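MUS 309 – Popular Music Analysis
Handout 2: Listening to Album Form
Instructor: Milagros Saavedra
Carngate College, Department of Music

Purpose of this handout

Students should read these notes before the second listening session and bring them to class. They cover how the order of songs shapes the way a record is heard, and they introduce the terms used in the first written assignment.

1. Sides and sequence

An album made for vinyl has two openings and two endings. The first song on side B follows a pause in which the listener stands up and turns the record over, so producers often placed a strong or unusual song there. Records made for compact disc or streaming have no such break, although many artists still write as if they did.

The set album for this unit is Clelville, the second record by the group Pretska. It was planned for vinyl, and its longest song closes side A. 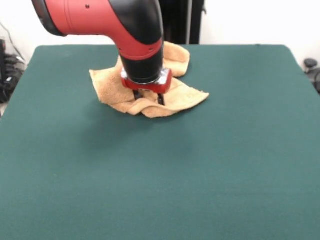

That placement matters for the rest of the record. The song ends on an unresolved chord, and side B begins in the same key with only voice and organ. Heard without a pause, the join sounds like one long piece. Heard on vinyl, the tension is left hanging until the record is turned. Students should listen both ways and note any difference in their response.

2. Key and tempo relations

Neighboring songs may be linked by key, by tempo or by instrumentation. A shared key is the easiest link to hear. A shared tempo is easier to miss, particularly when the drum pattern changes. Tap the beat through the last ten seconds of one song and the first ten seconds of the next, and write down whether the pulse holds.

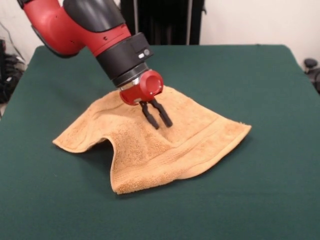
Does a shared key prove that two songs were meant to be heard together?

It does not prove intent, but it is evidence that should be weighed with tempo, lyrics and any fade or gap between the tracks. Many singers favor a small number of keys for reasons of range alone.

3. Framing songs

A framing song is a short piece at the start of an album whose melody or words return at the end. On Clelville, the opening guitar figure comes back in the final song, slower and a step lower. The lyrics are new, but the rhythm of the line is the same. Older song cycles use the same device, and the Alarcón article in the course reader gives several cases. 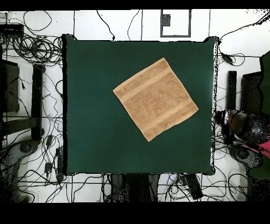 Framing songs affect how the middle of a record is judged. Listeners tend to hear what lies between them as one body of work, even where the styles vary widely. The arrangement is much like that of the tan towel, where two paler woven bands run parallel near opposite edges and mark off the wider field between them. In an essay, identify both framing songs first and then state what they enclose.

4. Written assignment

Write about 400 words on one join between two neighboring songs on Clelville. Name the songs, describe the link and support each claim with a track timing. General statements of taste will not receive credit – a preference must be tied to something that can be heard.

Papers are due at the start of the listening session in Room 19. Late papers lose one letter grade.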